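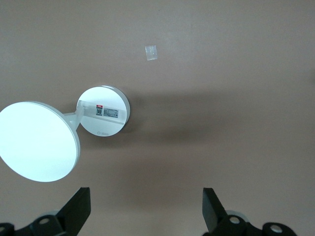
Search this diary
Enter keywords
Go

December

Up at half past six. Left knee stiff again on the stairs but it eased off once I had the kettle on. Ate porridge standing up, packed the bag and caught the early bus to the ground.

It's my second winter at Dellulstead and I know the routine by now. We have the indoor school from eight until the juniors come in, so there's no hanging about. I bowled nine overs off the full run, which is the most since the operation. The first two were poor. After that the ball came out well and I hit the bowling machine's old scuff mark on a length more often than I missed it. The coach wanted me to look at my front arm, so we did that for a while and it made everything worse, and then we stopped and it got better.

Batting after that. I'm still at number ten and likely to stay there, but the new contract says all-rounder, so I had better learn to leave the ball outside off stump. Got hit on the glove twice. Thumb is purple now but it bends.

The club rang at lunch about the spring. They want me in Ositz for the pre-season trip, 12 days, two warm-up games and a lot of fielding. I said yes before they had finished. The matches are on matting, which I haven't bowled on since school, and I'll need flat-soled shoes. My spikes are no use there.

Money. I went through it at the kitchen table this afternoon because I had been putting it off. The retainer lands at the end of the month and runs to the start of the season. Rent is paid up to March. After food, bus fares and the physio I have 433 pounds to last me to the next payment, and the shoes have to come out of that. I could ask for a pair through the club, but they were good about the operation and I don't like to go back again so soon. One of the lads has bought himself a big car on the same wages as mine. I don't know how he does it - he must be eating at his mum's.

I'm still doing three evenings at Saengthong, mostly washing up and carrying. They feed me at the end of the shift and it's better food than I'd cook. The owner follows the scores and told me my economy rate from August, which I had hoped was forgotten.

Bag from Trolteo came back with the zip mended. No charge.

Iced the knee at nine, twenty minutes. Stretches done, apart from the hip one. Gym in the morning, legs, then physio at two. Must ask about running on grass and find my passport.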